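## Visit to the Narnix handling lab, Gadby

Our group went to Gadby in January to see how Narnix writes its house rules for robot hands. The tour began at 11 and covered two rooms. The first is for paperwork, and we spent more time there than I expected.

Every hand has a log sheet. After 80 grips the operator stops and checks the screws at the joints. After 3,000 the hand is taken down and the links are measured. The rule came from a sister site in Jundov, where the checks used to be left to whoever was on shift.

Grip trials are in the second room. The rule there is that a person may not reach in while the hand is holding a part, even with the drive paused. The part is released first, then the power is cut, then you reach.

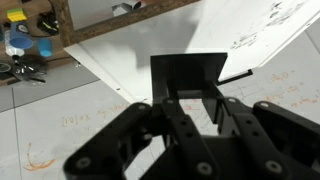 *Multi-fingered hand with a black bracket, Gadby. Orange marker notes on the tiles.*

We asked about notes written on surfaces. The house rule allows them during a trial, but anything that counts as a result has to be copied to the log before the shift ends. Loose items have their own paragraph in the rules – they must stay out of the reach of the arm, and that reach is worked out again whenever a hand is changed.

Başaran supplies the form they use for near misses. It has 3 pages and our group thought that was too long. We took a blank copy home and will try a one-page version at our own site first.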